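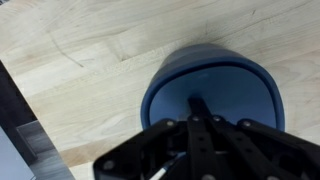
Fig. 1. Blue plastic bowl on a wooden tabletop.

Reading Crime Fiction Together: A Term Project on "The Jaltgate Ledger"
Gianni Russo
May 20, 2018

Introduction

When our tutor asked us to choose a book and find out how other people read it, I knew straight away that I wanted a detective story. I grew up in a house where there was always a paperback lying face down on the arm of the sofa, and I have never quite got over the pleasure of being fooled by a good one. The book I settled on was The Jaltgate Ledger, a murder mystery set in a small harbour town called Piras, where a retired bookkeeper is found dead in the records office and Inspector Cesska is sent over from the mainland to sort it all out.

My question was a simple one: at what point do readers decide who did it, and what makes them change their minds? I had my own guess, and I was wrong about a good part of it, as you will see.

How I went about it

I asked four readers to go through the novel at the same pace over March, stopping at the end of each part to write me a short note. The book has three parts, so this was not too much to ask, although one reader raced ahead and had to be begged to keep quiet. In the notes they named their main suspect, said how sure they felt and copied out any line that had swayed them.

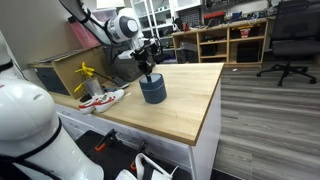
I also kept a notebook of my own, which grew to nearly 3000 words by the end — far more than I needed, but I found it hard to stop. On my second reading I marked every clue in pencil, and I was surprised by how many of them sit in the dullest places, in shopping lists and in bits of talk about the ferry times.

What the readers said

After the first part everyone suspected Brilitz, the dead man's business partner. He is rude, he owes money and he lies about where he had supper, so the author practically hands him to us. Two of the readers said they felt he was too obvious and named him anyway, which I thought was rather charming.

The second part split them. The chapter in which Cesska goes through the ledger page by page made two of them turn to the harbour master's sister, and both copied out the same line about her gloves. The others stayed loyal to Brilitz. One wrote that she found the chapter slow and had skipped a few pages, and those were the pages with the altered date in them! I did feel for her when we got to the ending.

By the close of the third part one reader had it right before Cesska explained it, and she put this down to the ferry times. I had missed them completely on my own first reading.

What I think it shows

I had expected the big dramatic scenes to change people's minds, the storm above all. Not one reader quoted the storm. They quoted small things, mostly speech, and usually something a character had said twice in slightly different words.

I would be careful about making too much of so few readers, all of whom like mysteries already.
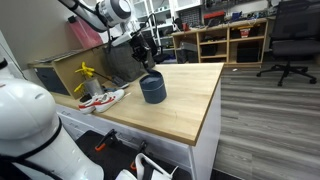
What I would do differently

I would ask for notes at the end of every chapter, and I would include somebody who never reads crime novels. I would also like to try a book where the detective is less likeable, as I suspect we all trusted Cesska a bit too easily — me included.

Contact: Gianni Russo | © 2018 | Back to top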